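## 4. Setting up sign-in with a security key

Skavel can be unlocked with a password alone, but we recommend adding a hardware security key before you store anything in a shared vault. This section covers adding a first key, adding a spare, and turning off the older text-message codes. It applies to the desktop app and to the web console. For phones, see section 6.

### 4.1 Before you start

You need:

- A Skavel account with a confirmed email address
- One security key, and preferably two
- A free USB port, or a device that can read keys by touch (NFC)
- Desktop app version 31 or later

To check your version, open **Help > About Skavel**. Version 30 and earlier can read a key that was added elsewhere but can't add a new one.

If your account belongs to a company, your administrator may have limited which keys are allowed. Keys outside the allowed list are refused at step 6 below with the message "This key is not on your organization's list." Ask the administrator to change the policy under **Console > Access > Key types**.

> **Note:** Accounts hosted in the Derkamthorpe region are moved to the new sign-in page in February. Until your account has been moved, the menu is called **Login options** instead of **Sign-in methods**. The steps are the same.

### 4.2 Adding your first key

1. Sign in with your email address and password.
2. Open **Settings > Security > Sign-in methods**.
3. Select **Add a method**, then **Security key**.
4. Enter your password again when asked.
5. Insert the key, or hold it against the reader.
6. Touch the metal contact on the key when the light on it starts to blink. You have 60 seconds.
7. If the key has no PIN, your operating system asks you to create one. Use at least 4 digits. Skavel never sees this PIN and can't reset it.
8. Give the key a name you will recognize later, such as "office" or "key ring."
9. Select **Save**.

The key now shows in the list with the status **Active**. Sign out and sign in again with it before you go on to the next part.

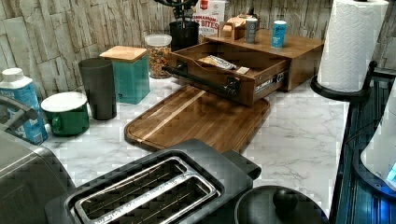
If sign-in fails at this point, your password still works. Go back to **Sign-in methods**, remove the key, and repeat from step 3. A key that has been removed can be added again right away.

**Caution:** Do not format or reset a key while it is listed as Active. Resetting erases the credentials on the key, and Skavel will keep asking for a credential that no longer exists.

### 4.3 Adding a spare

A spare key is added the same way. Each key holds its own credential, so you can't copy one key to another. Both must be registered separately.

1. Remove the first key from the computer.
2. Repeat steps 2 to 9 in section 4.2 with the spare.
3. Open the menu next to the spare and choose **Mark as backup**.

Marking a key as a backup does not change what it can do. It only stops the app from warning you that the key hasn't been used lately. An ordinary key triggers that warning after 183 days without a sign-in.

Keep the spare apart from the key you carry. If both are in the same bag and the bag is lost, you will need your recovery sheet.

### 4.4 Printing the recovery sheet

1. Go to **Settings > Security > Recovery**.
2. Select **Create recovery sheet**.
3. Confirm with your key.
4. Print the page. Saving it as a PDF is possible, but do not save it inside the same vault it is meant to open.
5. Type the last 4 characters of the recovery code into the box to confirm that you have it.

Creating a new sheet cancels the old one at once. Shred old copies. 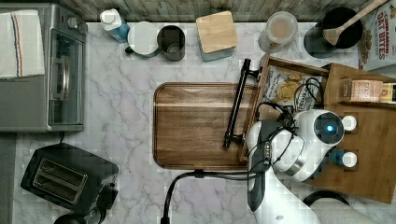
*Kitchen counter with toaster oven, toaster and mugs.*

### 4.5 Turning off text-message codes

Text codes stay on until you switch them off. While they are on, anyone who takes over your phone number can still receive them.

1. Open **Sign-in methods**.
2. Select **Text message**, then **Turn off**.
3. Confirm with your key.

The switch is gray if fewer than two other methods are active. A recovery sheet counts as a method. The Wavach authenticator app counts too, if you have linked it.

### 4.6 Problems and messages

**"No key found."** Try another port, and avoid unpowered hubs. On Linux, check that your user account has permission to read USB devices.

**"Time ran out."** The key wasn't touched within the limit. Select **Try again**. You don't need to unplug the key.

**"PIN blocked."** The wrong PIN was entered too many times. The key must be reset with the maker's own tool. Sign in with your spare first, remove the blocked key from the list, and only then reset it.

**The browser offers to save a passkey instead.** Close that window, choose **Use another device**, and pick the security key. The wording differs between browsers.

**The key works in the app but not in the console.** Check the address bar. Keys are tied to the exact web address they were added on, so a company using its own console address has to register keys there as well.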